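Birkport TV Recappers Club
Minutes of the monthly meeting, March 4, 2021
Held by video call, start 7:30 p.m.

Chair: Mererid Llewellyn
Minutes: Joanie
Present: 12 members, plus two guests who are thinking of joining (welcome, both of you!)
Apologies: Dee, Marcus

1. Minutes of the last meeting

Agreed, with one correction. It was Pilar and not Priya who called the double elimination on Kettler Kitchen before it aired. Pilar would like this on record and she is right to want it, because it was a great call.

2. The season so far: Harbor Wives of Birkport

We gave this the biggest slot of the evening and could easily have gone on all night. Episode six was the boat dinner, and everyone agreed it was the best hour the show has given us since the vineyard weekend. Mererid opened by asking for favorite moments, and the clear winner was Corinne standing up in the middle of the toast to read out the group text. Several people had watched that part more than once. Ray has watched it enough to do all the voices, and did.

There was a good long argument over whether Corinne was right to do it. Half the group felt that Tasha had been telling two different stories since the premiere and it was time somebody put them side by side. The other half thought reading out private messages at a birthday dinner was a low blow, especially with Tasha's mother at the table. Lorna made the point that we have only seen what the editors wanted us to see, and that the toast looked as if it had been put together from different parts of the night. Tasha's hair is up, then down, then up again. Pilar is going back through the episode to make a list.

Predictions for the finale were taken and are in the shared sheet. Please don't change yours after the preview clip comes out. We can see the edit history.

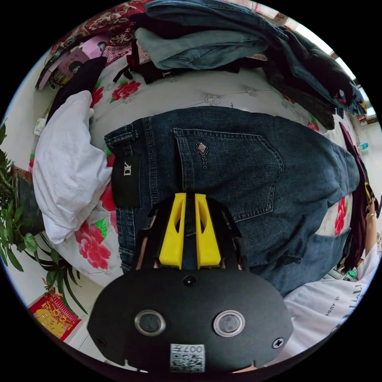 Ray asked whether the reunion will be one part or two. The network hasn't said. Mererid thinks two, given how much is still hanging over from the house renovation story, and she would be very happy with three. It was agreed that we'll cover however many there are, with a different writer for each part so that no one burns out the way Lorna did last year (she wrote up both parts overnight and they were wonderful, but still).

3. Kettler Kitchen

A shorter chat, as not everyone is caught up. Spoilers were kept to the last five minutes of the item and people who wanted to leave the call did so and were texted to come back. This worked really well and we should do it every time.

General feeling: the new judge is a huge improvement. He eats the food properly and tells people what he thinks of it, and the contestants seem to cook better for it. The pastry challenge was lovely television. Marcus had sent in a note saying he finds the music too loud this season, and there was a lot of nodding.

4. The blog

Joanie gave the numbers. The boat dinner recap had almost 40 comments, our best ever for a single post, and nearly all of them were friendly. Huge thanks to Lorna, who wrote it. One comment thread about Corinne's husband was closed. A reminder that we talk about what people do on the show and leave their families and kids out of it.

Recaps are still going up late some weeks. After some discussion we settled on this: a short version goes up the same night, even if it's only a few paragraphs, and the full one follows by noon the next day. Whoever is writing should say so in the group chat before the episode starts. Swaps are fine.

One of our guests, Bethany, asked how long a recap should be. The answer is as long as it's fun to read. Ray's have run very long and people still get to the end of them.

Action: Joanie to put the writing schedule in the shared folder.
Action: Lorna to write a short page for new writers, with links to some recaps we like.

5. Streaming and watch parties

Harbor Wives has moved to Vulen for replays, and the older seasons are staying on Flulex for now. This has caused some confusion. Dee had sent a message to say that her Vulen app freezes during the opening credits, and Ray has the same trouble on his living room TV but not on his tablet. If anyone finds a fix, please share it.

The watch party for the season two rewatch went very well. We tried pressing play together on a countdown from Mererid, and apart from one person who was a few seconds ahead and laughing early, it was great. Everyone wants to do it again. The vote was for the vineyard weekend next, both episodes back to back, with a break between them for snacks.

Action: Mererid to send out a poll for dates.

6. The May awards

Our own awards are back in May and there was real excitement about this! Categories from last year will stay: Best Argument, Best Outfit at a Bad Party, Most Patient Spouse, and Line of the Year. Pilar proposed a new one, Best Use of a Golf Cart, which passed with every hand up. Bethany suggested Best Exit, and that passed too, so she has changed the awards before she has even joined.

Nominations are limited to 2 per person in each category. Ray asked if he could nominate the same scene in more than one category. Yes, if it deserves it.

Action: Pilar to set up the nomination form.
Action: Ray to write the opening speech, and to keep it shorter than last year's.

7. Any other business

Lorna has the first four seasons of Harbor Wives on disc and is happy to lend them out. Message her directly.

A member asked if we could cover a dating show as well. Plenty of interest, but we need a couple of people to take it on. To come back next month with some titles.

Both guests said they'd like to join and were voted in on the spot.

8. Next meeting

First week of next month, same time, after the finale has aired. Please watch it before you log on. The meeting closed at 9:10 p.m., and a few people stayed on to hear Ray do the toast again.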